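A Table With Lines on It

I want to defend the painter's tape. In our shared workshop in Brundov we mark the big table into squares with blue tape, and each time a new person comes, he or she asks when we will make it properly. Birger Ljungberg has even offered to paint the lines for us, with a ruler and two coats.

I always say no, thank you. A painted line looks like a law. People are afraid to move it, even when the squares are too small for the work they have.
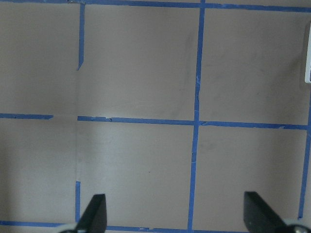
With tape, a mistake costs very little. You pull off a piece, you put another, and the table is again yours. I don't mind if a line leans a bit, or if there is a gap where a piece is missing. The eye closes the gap without effort, and the hand still knows in which square to put the thing.

Ingvild Løken does not agree with me. She says that crooked lines make crooked work, and that old tape leaves glue on the surface. About the glue she is right, and I have spent one whole evening in March rubbing it away with oil. I would still choose the tape again.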